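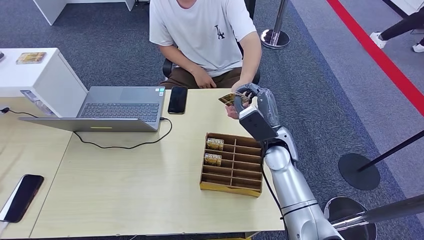
I've been meaning to write about our new mapping set-up for weeks, and now that the spring survey is nearly wrapped up I finally can. The short version: I love it! For anyone new here, I look after the field records for a water project in the Ramalho valley, keeping track of wells, hand pumps and storage tanks, and until January all of that lived in a spreadsheet with 905 rows and a colour scheme only I understood. Every water point had a paper card as well, and updating one meant a card going from one hand to another across a table, over and over, until somebody typed it up. Now each point sits on a shared map, with its repair history tucked behind it, and the district office sees a change as soon as the field team's tablets sync.

The map itself is built in Doto, with the forms done in Kirkeo. Getting the two to talk to each other took me a good deal of swearing (Kirkeo wants its dates one way round, Doto wants them the other), but once I'd sorted that the rest fell into place. I started with 100 points from the lower villages, left it alone for a fortnight to see what broke, then added another 400 in one go on a Friday afternoon. Not my wisest choice of day, but it worked!

My favourite bit is the distance layer. You pick a school or a clinic and it shades everything within 200 metres, so you can see straight away whether there's a working pump in reach. We used to do that with a ruler and a printed map, and we argued about it every time. The first time I put it up on the wall, the meeting ran an hour over because people kept calling out villages they wanted to look at next.

There are still rough edges. Photos are slow to load on the older tablets, and two villages share a name, so their records keep trying to marry each other. I've put a code in front of each one for now, which is ugly but does the job. I also still keep the old spreadsheet, and open it more often than I'd like to admit.

Next up is rainfall. Vevon has daily readings going back years and I'm itching to lay them over the pump breakdowns to see if anything lines up. I've got the first batch downloaded and a big pot of tea on, so that's my evening sorted.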